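## 4. Recording and Scoring the Plate-Clearing Task

This section applies to the Trisulis two-arm station as delivered by Jarent. It assumes that both arms have been homed and that the joint offsets in Section 3 have been saved. Operators who have not completed Section 3 should not proceed.

The task measures how well a trained policy moves dishes of different size, color and finish from the work surface into an orange bin. Results are reported as the share of plates placed, per trial and per plate type.

### 4.1 Preparing the station

1. Set the bin in the back-left corner of the work surface.
2. Place the plates on the open area according to the layout sheet for the trial. Plates may touch the bin, but they may not lean on it.
3. Check that each purple cable has enough slack for the full reach of its arm.
4. Switch on both control boards and wait until the indicator lights are steady.
5. Start the Prelline recorder and enter the trial number.

**Caution:** Keep hands outside the enclosure once the control boards are on. The arms may move without warning when a policy is loaded.

### 4.2 Running a trial

6. Load the policy and select *Clear - Both Arms*.
7. Press Start. The time limit is 400 seconds.
8. Do not touch the plates during the trial. If a plate leaves the work surface, press Stop and record the trial as ended early.
9. At the end of the trial, save the recording before returning the arms to the rest position.

Plates on the work surface and plates in the bin:

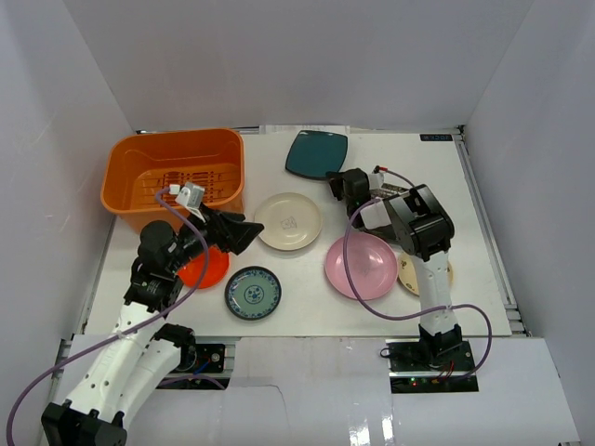
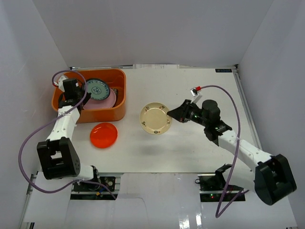

10. Enter one result for each plate: *placed*, *moved but not placed*, or *not moved*.
11. Mark which arm made the final contact. If both grippers held the plate at release, enter *both*.

A plate is counted as placed when it lies fully inside the rim of the bin and neither gripper is touching it. A plate resting on another plate inside the bin is still counted, even if it is tilted. A plate that bridges the rim is entered as *moved but not placed*.

**Note:** Clear or glossy plates produce highlights that can hide the edge from the camera. Do not change the lighting between trials to correct this. The effect is part of what the test is meant to measure, and trials recorded under different lighting cannot be compared.

### 4.3 Training data and reference result

The reference policy supplied with the station was trained on some 2,000 demonstrations and tested over 215 trials. The procedure was written by Lautaro Troncoso and follows the Núñez protocol, with two changes:

- The order in which plates are cleared is left to the policy. The earlier version fixed the order in advance, and policies trained under it did poorly when a plate was missing.
- Stacking inside the bin is allowed. Trials recorded before November used single-layer placement and must be kept in a separate folder.

Sites that wish to report a result against the reference policy must use the same time limit and the same scoring rules. Partial runs may be used for training - they may not be included in a reported score.

### 4.4 Faults during recording

| Sign | Action |
|---|---|
| Gripper closes above the plate rim | Stop. Repeat the wrist offset procedure in Section 3. |
| Cable catches on an arm link | Stop. Switch off both boards before freeing the cable. |
| Recorder shows dropped frames | Finish the trial, then discard it and record it again. |
| Arms block each other for more than ten seconds | Let the trial run. Enter *blocked* in the comments field. |

Report repeated faults to Jarent with the trial number and the saved recording. Settings files should be sent unedited.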